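Gredlow 厨房操作软件项目控制与规划专题会议纪要

会议日期：2019-10-11
会议地点：Rudetti 公司二层会议室，Chuang 办公区以远程方式接入
主持：Agata Fabbri（项目技术负责人）
汇报：Maximiliano Requena（仿真与工具链）
参加：运动规划组、感知组、控制组、测试组、产品组代表，质量部列席
记录：项目管理办公室
分发范围：参会各组及 Grernmont 平台维护人员

一、上次会议遗留事项

会议首先核对上次会议确定的待办事项。

规划组报告，轨迹后处理模块已从旧仓库迁出，接口文档同步更新，原有调用方式保留至下一个大版本。测试组确认迁移后编译通过，单元测试无新增失败。该事项关闭。

感知组报告，位姿估计结果的时间戳已改为采用图像采集时刻，不再使用结果发布时刻。控制组在联调中发现，个别旧节点仍按原含义读取该字段，导致跟踪误差统计偏大。会议要求感知组提供受影响节点清单，由各组自行修改。该事项延续。

关于仿真日志占用磁盘空间过大的问题，工具链方面已完成按任务结果分级保存：成功任务仅保留摘要和关节轨迹，失败任务保留完整数据。质量部询问成功任务是否仍可复现，Maximiliano Requena 答复，随机种子、场景版本和软件版本均写入摘要，按摘要重新运行即可得到完整数据。质量部要求抽查后再行确认，该事项暂不关闭。

产品组原定提交的任务优先级说明未能按期提交，本次会议予以催办，见第七项。

二、回归测试情况

Maximiliano Requena 汇报了 Grernmont 平台最近一轮回归测试结果。本轮共执行任务3,299次，覆盖灶台区域的接近、抓取、移锅和旋钮操作四类任务。任务场景由平台统一生成，锅具初始位置、机械臂初始姿态和相机位置按配置文件变化，橱柜、台面和灶具的几何模型固定不变。

测试组补充说明，本轮未按期望完成的任务合计1,355次，其中包括规划器返回无解、执行中触发碰撞保护、感知结果失效后任务中止以及超时四种情况。现行统计方式将四种情况一并记为失败，不区分责任模块。控制组认为，这种统计方式对判断软件质量帮助有限：规划器在确实不可达的条件下返回无解，属于正确行为，与执行中发生碰撞不应同等看待。

Agata Fabbri 指出，本次会议的重点应放在失败的分类和复核上，各组暂不就总体成功率作出对外表述。产品组对此表示同意，并说明外部合作方目前关心的是接口稳定性，尚未要求提供成功率数据。

经讨论，会议认为现有日志足以支持重新分类，不需要为此重跑全部任务。分类规则由测试组起草，规划组和控制组会签。对于一个任务中先后出现多种异常的情况，以最先出现且导致任务偏离原计划的异常作为主因，其余记为伴随现象。感知组提出，感知结果的失效往往是逐步发生的，难以认定确切时刻。会议同意以置信度首次低于阈值并在后续若干周期内未恢复作为判定依据，周期数由感知组提出建议值。

三、灶台后排锅具的接近与抓取

规划组汇报了后排灶位接近任务的主要问题。现行规划流程分为两段：第一段由初始姿态规划至预抓取位，采用采样方法；第二段由预抓取位沿直线进入抓取位，采用笛卡尔插补。两段分别求解，前一段结束时的关节构型对后一段是否可行影响很大，而第一段的代价函数没有考虑这一影响。
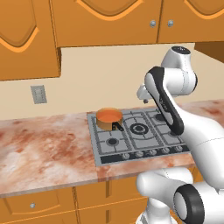

构型选择是本项讨论中分歧较大的部分。规划组主张在求解预抓取位时一次生成多组逆解，对每组逆解先行检查直线段，再将通过检查的逆解作为第一段的目标集合。控制组基本赞成，但提醒目标集合过大会拉长求解时间。以锅位于左后灶位的任务为例，夹爪从右侧沿灶台后部横向伸向锅体，连杆从上方跨过灶面，右后灶头也有一部分被臂体挡住；锅柄则朝右前方伸出，指向中央灶头。规划组据此说明，抓取点选在锅沿还是锅柄，会得到差别很大的腕部姿态，仅以末端距离最短为依据选取逆解并不可靠。控制组要求在代价中增加与吊柜之间的间隙项，避免上部关节为换取末端灵活性而过于贴近柜门。

会议就碰撞模型进行了讨论。目前锅体以圆柱近似，锅柄以长方体近似，二者合并为一个物体登记。规划组反映，抓取锅柄时需允许夹爪手指与锅柄接触，而现有接口只能按整个物体放开碰撞检查，结果是手指与锅壁之间的碰撞也被一并忽略。Maximiliano Requena 表示，平台底层支持按部件登记，只是上层封装没有开放该能力，修改工作量不大，但会影响现有场景文件的格式。

测试组对格式变更表示保留意见，理由是历史场景文件需继续使用，否则前后版本的结果无法对照。会议决定采用兼容方案：新格式增加部件字段，字段缺失时按原有方式处理；平台读取旧文件时给出提示，不得中止运行。

灶架的碰撞模型也有反映。灶架格栅目前以三角网格参与检测，耗时较长，且网格缝隙偶尔使手指前端进入格栅之间而未被判为碰撞。控制组建议以略高于灶架的平板代替。规划组认为平板高度如取值过大，低矮锅具的侧向抓取将全部无解。会议同意在接近段使用平板模型，在抓取段切换为精细网格，切换时刻由任务层明确给出，不允许规划器自行判断。

关于求解时限，现行设置为单次任务总计约60秒，包括规划、执行和一次重试。规划组希望放宽。Agata Fabbri 不同意在问题未定位前放宽时限，认为放宽后超时类失败会减少，但真正的构型问题将被掩盖。会议决定时限维持不变，由工具链在日志中分别记录各阶段用时，供下次会议讨论。

四、抓取后的轨迹约束

移锅任务要求锅口在移动过程中基本保持水平。规划组目前以姿态约束的形式写入规划问题，在采样后投影到约束流形。该方法在大部分位置上可以求得解，但在腕部接近奇异时投影容易反复失败，表现为规划时间耗尽。

控制组提出另一种做法：规划阶段适当放松姿态约束，执行阶段由控制器在零空间内修正倾角。规划组认为这一做法使规划结果与执行结果不再一致，碰撞检查的结论可能失效。控制组承认存在该风险，说明修正量可以设置上限，并在碰撞模型中预留相应裕量。

会议未就两种做法作出最终选择，要求两组在同一批场景上分别运行，比较倾角最大值、规划用时和最小间隙。质量部要求比较前先将指标的计算方法写成书面文件，避免事后解释不一。会议采纳该意见。

产品组询问锅内是否有内容物对软件有何影响。Maximiliano Requena 说明，平台目前按刚体处理，质量和质心为给定值，不计算液面晃动，因此移锅任务的结果不能用于判断是否会洒出。会议要求在测试报告的适用范围部分写明此点，产品组对外介绍时应与报告口径一致。

关于加速度上限，控制组提出按负载质量分档。由于当前负载参数由任务层填写，填写错误时控制器无法察觉，会议建议增加一致性检查：抓取完成后短暂静止，将关节力矩估计值与任务层给定负载进行比较，差值超出范围时降速执行并记录告警。该功能先在仿真中验证，暂不列入发布内容。

五、旋钮区域的近距离运动与视觉遮挡

感知组汇报了前沿控制面板附近的感知问题。旋钮尺寸小，彼此外形一致，按外观单独识别时容易发生编号错位。现行方法先检测灶台整体轮廓，再根据几何模型推算各旋钮位置。轮廓检测正常时推算误差可以接受；一旦灶台前沿被臂体挡住较长一段，推算结果便会沿面板方向整体偏移一个旋钮间距。

会议认为，编号错位的后果比单纯检测不到更为严重，因为任务层会据此继续执行，且执行过程中各项指标均显示正常。感知组同意将编号错位单列为一类缺陷，并在接口中增加编号可信度。当编号可信度不足时，任务层应先退回观察位重新识别，不得直接进入接触动作。

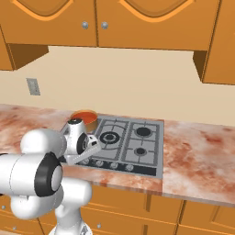

遮挡判断目前完全依赖图像，没有利用已知的关节角，感知组建议改变这一做法。机械臂自身的几何模型和相机外参均为已知，可在每个周期内渲染出臂体掩膜，预先得知哪些区域不可见。感知组以夹爪停在灶台左前方、手指靠近控制面板时的画面为例：近乎直立的腕部连杆处在灶台前方，正好压住后方锅体的左下部分，最左侧旋钮也有一部分落在夹爪的暗影里。前者可以由掩膜直接排除，后者仍在可见区域之内，只是亮度发生变化，掩膜对此不起作用。感知组据此提出，遮挡和阴影应作为两种情况分别处理，锅体位姿在部分遮挡时沿用上一有效结果并逐步降低置信度，旋钮检测则需补充明暗变化的训练样本。

控制组对沿用上一有效结果的做法提出疑问。如果锅在遮挡期间被碰动，沿用的位姿将与真实位姿不符，而置信度的下降可能不够及时。感知组答复，可设置最长沿用时间，超过后强制失效。会议同意设置该时间，并要求碰撞保护触发后立即清除沿用结果，不等待时间到期。

Maximiliano Requena 提醒，仿真画面的阴影由渲染器设置决定，当前光照方案较为均匀，用于训练时样本变化不足。平台可在配置中开放光源位置和强度，但渲染时间将增加。测试组希望回归测试继续使用固定光照，变化光照另设任务集。会议采纳该意见，两套任务集分别编号，结果不得混合统计。

控制组汇报，夹爪在面板上方低速移动时，手指前端与旋钮顶面之间的间隙由末端位姿误差和面板模型误差共同决定。目前两项误差按固定值相加，偏于保守，部分可行的动作因此被拒绝。控制组拟改为按方向分别给出裕量：垂直于面板方向保持原值，沿面板方向适当减小。规划组要求减小后的数值须有测量依据。会议同意先行采集误差数据，裕量调整推迟到下一阶段。

旋钮动作的接触策略本次只作简要讨论。控制组现用阻抗控制，刚度参数固定。产品组转达合作方意见，希望将来能够适应不同阻尼的旋钮。Agata Fabbri 认为该需求合理，但现阶段编号和遮挡问题尚未解决，不宜同时展开，暂列入待评估需求。

六、工具链与参数管理

Maximiliano Requena 汇报了参数管理现状。目前影响规划和控制结果的参数分散在任务脚本、启动文件和代码默认值中，同名参数在不同位置取值不一致的情况时有发生。经核对，确有9个参数存在这一问题，其中包括碰撞检测步长、夹爪张开宽度和位姿置信度阈值。

规划组承认碰撞检测步长的不一致由调试遗留造成。调试时为缩短求解时间临时加大了步长，提交时未恢复，启动文件中的正确值又被脚本覆盖。会议未对此展开责任讨论，要求立即恢复，并由测试组确认本轮结果中受影响的部分，在报告中加以标注。

会议决定建立统一的参数文件，各组按命名空间维护各自部分。启动时由工具链检查重复定义，发现重复即停止启动并列出全部来源。控制组担心这一规定影响现场调试，要求保留临时覆盖的途径。经讨论，允许通过命令行临时覆盖，覆盖内容写入日志首部，带有覆盖项的运行结果不得进入回归统计。

关于回放工具，感知组反映现有版本只能按固定速度播放，无法在图像、关节角和规划状态之间准确对齐。Maximiliano Requena 表示新版本已支持逐周期步进和任意时刻跳转，尚缺少掩膜叠加显示。会议建议将掩膜叠加与第五项中的臂体渲染合并开发，避免出现两套实现。

质量部提出，回放界面显示的碰撞距离与日志中的数值不一致。规划组解释，界面使用简化模型，日志使用规划时的实际模型。会议要求界面统一读取日志数值；需要显示简化模型结果时，应在界面上明确注明。

Chuang 办公区代表反映，远程运行大批量任务时队列经常被短任务占满，长时间任务无法获得资源。工具链方面将增加按组配额，各组配额由 Agata Fabbri 审批。夜间时段不设配额，未完成任务次日早间自动转入普通队列。

七、任务优先级与版本安排

产品组口头说明了后续任务优先级：后排锅具接近与抓取列为首位，旋钮识别次之，移锅任务再次，旋钮接触动作暂缓。规划组认为移锅任务与抓取任务共用构型选择逻辑，分开安排会造成重复修改。会议同意构型选择部分一并完成，移锅特有的姿态约束工作仍按原次序安排。

下一内部版本计划于1月冻结。冻结前需完成的内容包括部件级碰撞登记、臂体掩膜、统一参数文件和失败重新分类。姿态约束的比较结果如届时尚未得出，维持现行实现，不得因此推迟冻结。

测试组要求冻结前留出完整的一轮回归时间，期间各组只提交缺陷修复。会议同意，具体起始时间由测试组另行通知。控制组询问修复与改进如何界定，Agata Fabbri 明确，凡改变接口字段含义或默认参数取值的提交均不视为修复，须经其本人批准。

八、会议决定

1. 失败任务按主因重新分类，编号错位单列一类，分类完成前各组不对外提供总体成功率。
2. 采用多逆解目标集合方案，并在代价中增加与吊柜的间隙项。
3. 碰撞登记细化到部件，场景文件新旧格式兼容。
4. 灶架碰撞模型按任务阶段切换，由任务层发出切换指令。
5. 单次任务时限不变，日志增加分阶段用时。
6. 遮挡与阴影分别处理，位姿沿用设置最长时间，碰撞保护触发后立即清除。
7. 固定光照与变化光照任务集分开编号和统计。
8. 建立统一参数文件，重复定义时停止启动。

九、待办事项

规划组：提交多逆解方案的接口说明；恢复碰撞检测步长；与控制组共同准备姿态约束比较所用场景。

感知组：提交时间戳受影响节点清单；提出置信度判定周期和位姿最长沿用时间的建议值；完成臂体掩膜原型。

控制组：采集面板附近末端误差数据；提交负载一致性检查的仿真验证方案；就倾角修正上限提出书面意见。

测试组：起草失败分类规则并组织会签；标注受步长问题影响的测试结果；与质量部共同编写姿态约束比较的指标计算文件。

Maximiliano Requena：开放部件级登记接口及光源配置；完成参数重复检查、队列配额和分阶段用时记录；配合质量部抽查成功任务的复现情况。

产品组：会后补交书面优先级说明，并将旋钮阻尼需求登记到待评估清单。

十、其他事项

Grernmont 平台服务器将进行系统升级，升级期间暂停提交任务，已排队任务予以保留。具体时间由工具链提前以邮件通知，各组如有不能中断的长时间任务，应在收到通知后当日回复。

控制组提出会议材料应在会前一日发出，本次感知组材料在会议开始时才上传，远程参会人员未能事先阅读。会议采纳该意见，逾期材料原则上顺延至下次会议讨论。

下次会议议题暂定为失败分类结果、姿态约束比较进展和臂体掩膜演示，由 Agata Fabbri 主持。各组对本纪要如有异议，请于收到后三个工作日内书面反馈项目管理办公室，逾期视为确认。

审阅：Agata Fabbri
抄送：Rudetti 公司软件部、Chuang 办公区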